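Paper cups vs. bringing your own bottle — office kitchen showdown
Board: Workplace Gripes > Kitchens, Fridges and Other Crime Scenes
21 replies, showing page 1

feltero_fan
So our building management sent around a memo saying paper cups are leaving us at the end of December. The reason given is that we went through 2496 of them last quarter. There are 82 people on our floor. I did the division and I'm not impressed with any of us, but I also suspect accounting is drinking from them two at a time.

The replacement plan is "please bring a reusable vessel of your choosing." Vessel! Like we're all going to show up with an amphora. I want to know what other offices did, and whether anyone has lived through this without a mutiny. The two sides of the argument, for reference:

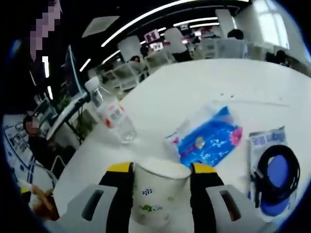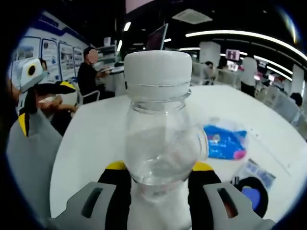 Re: Paper cups vs. bringing your own bottle
skullix
We did this two years ago. First week, everyone brought a nice mug from home. Second week, the nice mugs were in the sink. Third week there was a laminated sign about the sink. By spring we had four laminated signs, one of which was about the tone of the other three.

Keep the cups.

Re: Paper cups vs. bringing your own bottle
dishpan_hans
Disagree with Skullix. The sink problem is a sink problem. We got a drying rack and a rule that anything left overnight goes in a bin under the counter, and if you want it back you have to fish it out in front of people. Took ten days. I lost a thermos I was fond of and I still say it was worth it.

Re: Paper cups vs. bringing your own bottle
skullix
You had a bin of hostages and you're calling that a success.

Re: Paper cups vs. bringing your own bottle
mildly_damp
Can we talk about people who refill the same disposable water bottle until it's old enough to vote? My desk neighbor has had his since I started. It crackles. Every time he takes a sip it sounds like somebody stepping on a greenhouse. I'd rather he used 2496 cups personally.

Re: Paper cups vs. bringing your own bottle
feltero_fan
I am that guy in my office, so tread carefully. It's free, it fits the cup holder in my car, and if I leave it on the bus I'm out zero dollars. My sister gave me a fancy steel one from Dorirska and I left it on the bus inside a week.

Re: Paper cups vs. bringing your own bottle
quarterly_snacks
I order supplies for a small office so let me be the boring one. Cups are cheap until you look at a year of them. We spent $889 on cups and lids last year, and most of the lids are still in the closet because they don't fit the cups. Same supplier, same page of the catalog, don't fit. I've stopped calling them about it.

What worked for us was keeping a small stash of paper for visitors and handing everybody else a plain mug on their first day. You get one. Break it and you buy your own.

Re: Paper cups vs. bringing your own bottle
mildly_damp
How small is small? Because ours started as "visitors only" and within a month I was a visitor. I was a visitor every morning at 9:15.

Re: Paper cups vs. bringing your own bottle
quarterly_snacks
One sleeve a month, in my desk drawer. You have to ask me for one and I sigh.

Re: Paper cups vs. bringing your own bottle
pawlowska_st_annex
Over at the Pawłowska Street annex they put a 75 cent charge on each paper cup, honor system, coffee can next to the machine. The can collected a respectable amount of change, a button, and one very detailed note about the temperature of the third floor. Cup use did go down. Coffee can is now missing.

Re: Paper cups vs. bringing your own bottle
dishpan_hans
Charging for cups is how you get people drinking coffee out of a cereal bowl. I've seen it. He held it with both hands and kept eye contact.

Re: Paper cups vs. bringing your own bottle
skullix
That man was washing his own bowl, though? Then he's ahead of everyone in my office and I'd like his resume.

Re: Paper cups vs. bringing your own bottle
feltero_fan
OK, I'm going to suggest the one-mug-each thing plus the drawer. I am not suggesting the hostage bin, mostly because I know whose stuff would be in it. Does anyone have a mug supplier that isn't the mismatched lid people?

Re: Paper cups vs. bringing your own bottle
quarterly_snacks
Thrift store. Buy ugly ones — they don't get stolen. Mine has a bass on it and says World's Okayest Grandpa, and it's been in the same spot on the shelf for three years.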